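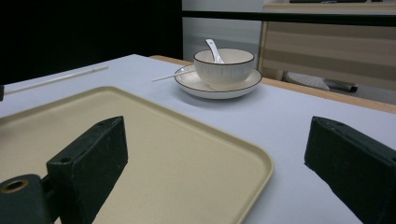
A beige tray on a white-topped table.

I want to make a case for the small station wagon, and I want to make it now, while a few of them can still be bought with ordinary money. I have owned three. The current one has 70 thousand miles on it, a dent in the back door from a shopping cart, and the best cargo floor I have ever slid a bookcase across!

My neighbors all drive tall cars. I understand why. You sit up high, the doors are big, and it feels like you could drive over a curb if the mood took you. When I was shopping last November I drove four of those tall cars back to back at Rustetti, the big used lot out past the county line, and every one of them was pleasant. Then I drove a wagon the same afternoon and laughed out loud on the first on-ramp. It just went where I pointed it. The body didn't lean over in the bend and then think about coming back. I took the long way around to the lot and then asked if I could go again (they let me, bless them).

People talk about handling as if it only mattered on a race track. I feel it most in the grocery run. A low car turns into a parking space in one clean move, it stops without the nose diving, and my dog no longer slides from one side to the other on the hill road by the reservoir. She used to stand the whole way in our old crossover. Now she lies down and sleeps. 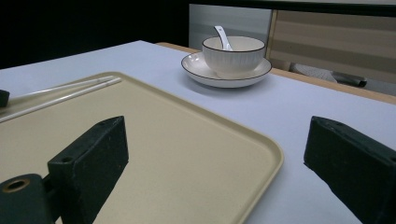 Then there is the roof. I can reach mine! I carry a canoe maybe twice a month in the warm part of the year, and with the tall car I had to stand on a step stool and throw the strap over and hope. With the wagon I lift the boat to shoulder height, roll it on, and I'm done before the coffee gets cold. I bought a pair of crossbars from Rornell and they have stayed on all summer with only a little wind noise, mostly above highway speed and mostly when it's blowing from the left.

Fuel is the part where I get a bit loud at parties, so I'll keep it short. I drive the same commute I drove before, 23 miles each way, same lights, same lousy merge. I'm getting nearly 400 miles out of a tank in a car whose tank is smaller than the last one's. I keep the receipts in the glove box and I will show them to anyone who asks.

I'll grant the other side a few things. If you have bad knees, a higher seat is a real kindness, and my mother will always prefer to climb down out of a car than up out of one. Deep snow is a fair point too, although a set of proper winter tires took me up the Toluvholm road last season behind a plow with no drama at all. And if you need a third row, you need a third row. Go buy it and be happy.

But plenty of us don't need any of that. We have two kids or one dog or a cello, and we picked a tall car since that was what stood in the front line at the dealer. The wagon was out back, next to the fence, with a dead battery and a lower price. Go ask about that one. Drive it on a road you know well, with a bend in it that you've always hated, and bring the stroller or the cello along to see how it fits.

Mine is due for brake pads next week, and I've already told the shop they can't have it for more than a day - there's a canoe trip coming up and I want the long way home.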